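The Shelf at Dutholm

Shagufta Niazi had wanted a shop since she was six, and at forty-one she got one, or at least she got a corner of one. The corner was in the old ticket office at Dutholm, between the parcel counter and the window that never quite shut, and it came with a table and a key that worked if you lifted the door while you turned it.

"It's perfect," said A-yeong Woo, who had come down on the early bus to help. She meant it, too! She walked right round the table twice with her coat still on.

They had 376 pounds between them, and most of it had already gone on stock. The shelf came from Werkela, flat in its box, black wire squares and a bag of clips that looked exactly like one another. A-yeong threw the instructions over her shoulder and was on her knees looking for them ten minutes later. Still, what a thing it was when it stood up! You could see straight through it to the wall and it weighed next to nothing, and the lower tier tipped forward so the bottles seemed to be leaning out to say hello.

"Crisps on top," said Shagufta.

"Crisps on top," A-yeong agreed, "and drinks by colour. Orange, then green, then cola. Like traffic lights gone wrong."

She had brought the red crisps specially. Her grandmother used to keep them in a cupboard over the stove in Mai, behind the good bowls, and on rainy afternoons the cupboard door would open all by itself (or so her grandmother swore) and there would be a bag on the table. A-yeong told this story while she laid out the top tier, and then she told it again, with more rain in it.

Shagufta moved the pink bag along a bit. She moved it back. Then she took one bottle of cola out and stood it on the table in front, where people coming off the train would see it first.
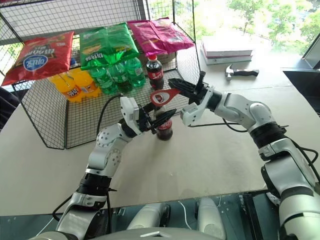
The shelf, crisps on top, and the cola out in front.

"Is it straight?" she asked.

"It's gorgeous," said A-yeong. "Turn it a tiny bit."

At nine the first train came in, and a boy in a Kustier football shirt put his nose to the window and looked for a very long time. Shagufta lifted the door, turned the key and let him in.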